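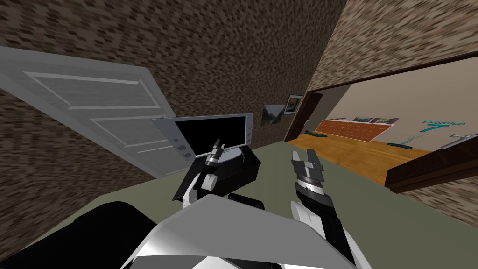
*Title slide: furnished room, television side.*

**Speech clarity in small furnished rooms: speaker notes**

Gwenaël Royer, Drostovum seminar, February 15, 2024

Check the clip-on mic before starting. Aleksi has the audio files on the second laptop and plays them on cue. Hold questions until after the Poliveck results unless someone can't read a chart.

**Opening**

- The talk is about why dialogue from a loudspeaker is hard to follow in some living rooms and easy in others at the same volume setting.
- Scope is domestic rooms with one source and one seated listener. No concert halls, no offices.
- Raising the volume raises the direct sound and the reflected sound by the same amount. The ratio between them stays where it was. It helps only when the problem is background noise.
- Play clip A, then clip B. Same recording, same level, two rooms. Don't say which is which yet.

**Terms**

- Reverberation time: how long the sound takes to decay by a fixed number of decibels after the source stops. Most of the audience knows this one, so keep it short.
- Clarity index for speech: energy arriving in the first 50 milliseconds compared with everything after it. Early reflections support the direct sound. Late ones smear the consonants.
- A room can have an acceptable reverberation time and a poor clarity index at one particular seat. Stay on this point until it lands.
- Sabine's formula assumes a diffuse field. In a small room that assumption is weak at low frequencies. At 100 Hz the wavelength is over three meters, close to the room's own dimensions, and we are dealing with separate modes.

**Surfaces**

- Painted plaster and glass reflect nearly everything in the speech range.
- Carpet works at high frequencies and does very little lower down. Thin carpet on concrete is the usual case of a room that sounds dull and still booms.
- Upholstered seating is often the largest absorber in the room. Curtains come next, if they hang in folds and clear of the wall.
- Surface pattern is a poor guide. Relief has to be deep compared with the wavelength before it scatters anything. A printed pattern has no depth at all, and acoustically it is the board behind it.

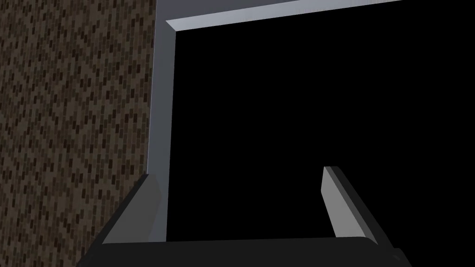 *Dark brown patterned wall beside a pale gray post.*

- Ask the audience for an absorption value by eye. Wait for two or three answers. The spread between answers is the point, so don't supply a number.
- Mention that tables of coefficients come from large laboratory samples. A small patch in a real room behaves differently at its edges.

**The Poliveck measurements**

- Test room volume: 43 cubic meters. Door closed for the baseline.
- 4 loudspeaker positions, one microphone position at seated ear height.
- Swept sine source, impulse response recovered by deconvolution. Repeat any run with an audible disturbance.
- We changed one thing between runs: rug, then curtains, then bookcase, then door.
- Rug: clear improvement in the upper speech bands, none in the lowest.
- Curtains: better than the rug over the middle bands when drawn, almost nothing when stacked at the side.
- Bookcase: small effect on decay, larger effect on clarity at the seat. Aleksi Valtonen puts this down to breaking up the rear wall reflection. I agree, but we have not isolated it. Say so.
- Show the decay curves in the order above. The vertical scale is the same on each chart.

**Doors and openings**
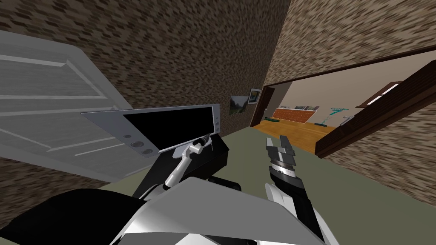
*White paneled door standing open, screen on a black stand.*

- An open doorway is often treated as a perfect absorber of the same area. That holds if the space beyond is large or well damped.
- If the space beyond is a bare hallway, energy comes back late. The decay curve gets a bend in it: steep first, shallow after.
- A single reverberation figure hides the bend. Read the curve.
- A door leaf swung into the room is also a reflector. Its angle decides where the first reflection goes, and a modest change of angle can move it off the seat.
- Play clip C (door closed), clip D (door open to the hallway). Give people a few seconds of silence after each.

**Prediction software**

- Nivau is our in-house ray tracer. Good agreement above the mid bands, poor below, as expected from the method.
- Kong is the wave solver. Slow, and limited to low frequencies on our hardware.
- We splice the two. The crossover frequency is chosen by hand, and I'd like a better rule for it.

**If time is short**

Drop the software section. Keep clips C and D.

**Likely questions**

- Foam panels? They work at high frequencies. Thickness sets the lower limit.
- Soundbars? Outside the data. We used one loudspeaker model throughout.
- Next round of measurements is in March, with the hallway carpeted. Sign-up sheet is by the exit.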